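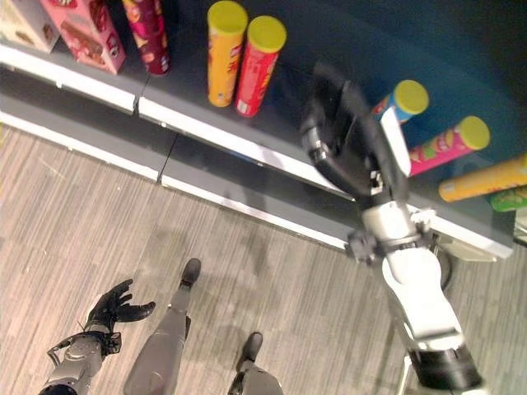
Baldas en gris oscuro con perfil frontal blanco.

Estantería modular Starnora para comercio de proximidad: informe de evaluación

El servicio de equipamiento de la asociación Zatden pone a disposición de sus establecimientos asociados la presente valoración de la estantería modular Starnora, destinada a la exposición de productos envasados en locales de superficie reducida. La evaluación comprende el montaje, la resistencia de las baldas, el mantenimiento ordinario y la adecuación del precio. Los resultados se refieren a la versión mural; la góndola de doble cara será objeto de un informe independiente.

Configuración evaluada

El conjunto básico consta de dos montantes, un panel de fondo, una base y cinco baldas. La anchura del módulo es de 100 cm. Las baldas se fijan mediante ménsulas de doble gancho y admiten dos posiciones, horizontal e inclinada. La segunda resulta apropiada para bolsas y artículos de poca altura, pero desaconsejable para botellas y envases cilíndricos, salvo que se incorpore el tope frontal, que se suministra por separado.

Montaje

El fabricante indica que el montaje puede realizarlo una sola persona. La experiencia de este servicio no permite confirmarlo. La colocación del panel de fondo exige mantener ambos montantes a plomo mientras se introducen las lengüetas, operación que en la práctica requiere dos personas. Con esa dotación, el primer módulo quedó montado en 73 minutos, incluida la nivelación de los pies. Los módulos sucesivos comparten montante y se instalan con mayor rapidez.

Las instrucciones son correctas en los dibujos y deficientes en el texto. La versión en español confunde en dos ocasiones la ménsula izquierda con la derecha — error que obliga a desmontar la balda inferior si no se advierte a tiempo. Se recomienda seguir exclusivamente los esquemas.
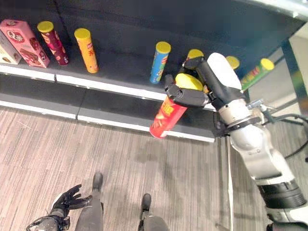
Merece un comentario aparte la nivelación. Los pies regulables absorben bien los desniveles habituales en locales antiguos, aunque el ajuste se efectúa desde la cara inferior y obliga a retirar el zócalo. En suelos con moqueta conviene repetir la comprobación transcurridas unas semanas, una vez que el mueble cargado haya asentado.

Comportamiento en uso

Durante el periodo de prueba las baldas se cargaron con conservas, bebidas y productos de limpieza. No se apreciaron deformaciones en el centro ni desplazamiento de las ménsulas. El perfil frontal admite portaprecios de formato corriente y permite leer las etiquetas desde el pasillo sin dificultad. El encuentro entre baldas contiguas queda a la vista y, cuando los montantes no están perfectamente alineados, presenta un pequeño escalón en el que se enganchan los portaprecios continuos.

En cuanto al acabado oscuro, su principal ventaja es el contraste con los envases de color vivo. Su inconveniente es el polvo, que se hace patente antes que en los acabados claros. El nivel inferior exige una limpieza más frecuente y recibe menos luz; los establecimientos con iluminación exclusivamente cenital deberían reservarlo para formatos grandes o reposición de reserva.
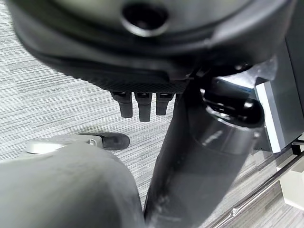 Comparación con otros modelos

La estantería se ha contrastado con dos alternativas disponibles a través de la central de compras. El modelo Wekolley ofrece un montaje más sencillo, pero sus baldas carecen de posición inclinada y el panel de fondo vibra al retirar mercancía pesada. El modelo Xiao presenta mejor terminación en los cantos y un plazo de entrega superior, circunstancia relevante para quien proyecte una apertura en octubre, cuando se concentran los pedidos de campaña.

El precio del conjunto Starnora es de 300 euros por módulo, transporte aparte. Se sitúa entre ambos modelos y se considera razonable si se adquieren varios módulos consecutivos. Para un módulo aislado, la opción Wekolley resulta más económica.
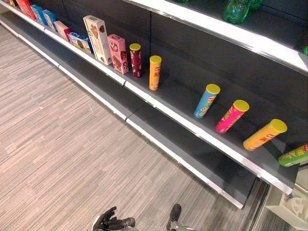 Leire Mendizábal Ochoa
Responsable técnica de equipamiento comercial, Zatden

Valoración y recomendaciones

Este servicio emite una valoración favorable con reservas. Se recomienda la estantería a tiendas de alimentación, droguerías y quioscos que dispongan de un tramo mural recto y prevean cambios frecuentes en la altura de las baldas. No se recomienda en locales con columnas o esquinas intermedias, dado que el catálogo no incluye módulo de ángulo.

Antes de formalizar el pedido, los asociados deberán verificar la altura libre del local y solicitar expresamente los topes frontales y los anclajes a pared, no incluidos en el precio. El anclaje es imprescindible en la configuración de máxima altura — también cuando el mueble parezca estable una vez cargado.

Las solicitudes de adquisición conjunta se tramitan en la oficina de equipamiento, donde puede consultarse asimismo la muestra de acabados.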